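4. Planning the equipment budget

4.1 What had to be bought

The choice of arm was settled before this study began, and its cost is left out of the comparison. Our concern is with the smaller items, which are bought again and again and are easily left off a first request for funds: hand-held grippers for recording demonstrations, the pads and fasteners that go with them, and the wooden boards used as task pieces. In the two years before the present work, the group at Ledesma had entered all of these on one line marked "consumables". The line ran over both times.

Two suppliers were asked for prices. Ziment offered a complete hand-held gripper, assembled and checked, at 2,036 euros a unit. Zotley offered a kit of printed parts with the fasteners supplied separately, at 1,902 euros a unit including the same camera mount. Delivery was quoted by both and was the same to within a few days. The difference of 134 euros looks like a clear case for the kit until assembly time is charged, and we return to this in 4.2.
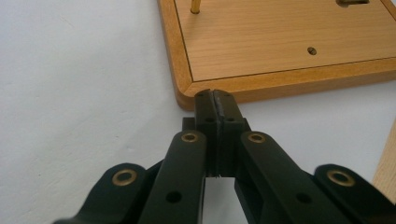

Prices for spares were harder to get. Ziment sold pads only in sets, and would not quote for a single finger. Zotley priced every part on its own, down to the eyelets, but asked for a minimum order of 95 euros. For a group running one or two grippers a minimum order of that size means holding stock. For a group running six or more it makes no difference, as the order will be reached within a term in any case.

4.2 Assembly and upkeep

Assembly of the kit was done in the workshop by a technician who had not built one before. The first unit took most of a working day. Later units took less, though we did not record the times closely enough to report them. At the internal rate charged by our workshop, the saving on the kit was used up on the first unit and partly recovered on the others. A group whose workshop does not charge by the hour will see a different result, and should work from its own rate.

Upkeep is the same for both designs in kind. The parts to plan for are the gripping faces and the pivots. We replaced pads on a fixed schedule and did not wait for a failed grasp, and we would advise others to budget the same way. A fixed schedule can be written into a grant request; a schedule that depends on wear cannot.

4.3 Task boards

Figure 3. Gripper and task board on the bench. 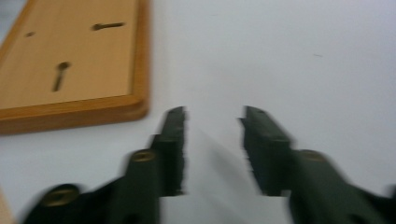 Boards were ordered from Wudasgate, a joinery firm that makes small runs to drawing. The price of a board depends far less on its size than on the number of separate cutting set-ups. A plain panel with round holes is cheap. Keyhole-shaped slots cost more, and more again when one runs horizontally and another vertically, as on the board in Figure 3, where the joiner quoted each direction as its own set-up. The raised rim was quoted as a separate item. We kept it, having found in July that boards ordered without one chipped along the edge in storage.

We ordered 19 boards in one batch. Itziar Carretero, who drew up the order, allowed for boards to be lost to damage and to changes in the task, and the second of these turned out to be the larger. When a slot is moved by even a few millimetres the old boards are of no use for comparison with the new. Our advice is to order a small first batch, fix the drawing, and only then place the main order, even though the price of each board in the small batch will be higher.

4.4 Suggested budget lines

We suggest that grippers, gripper spares and task boards be given a line each. Spares should be entered for every year of the project, including the last, when recording is often heaviest. Boards should be entered in the first year and again at whatever point the task is expected to change. Workshop hours should be shown even where they are not charged, so that the next group to use the figures can put in its own rate.

14 shares | 3 comments

Related items
Keeping a parts register for a small robotics laboratory
Kit or assembled? Notes on buying end effectors
Storage and labelling of wooden task pieces
Workshop charges in shared research buildings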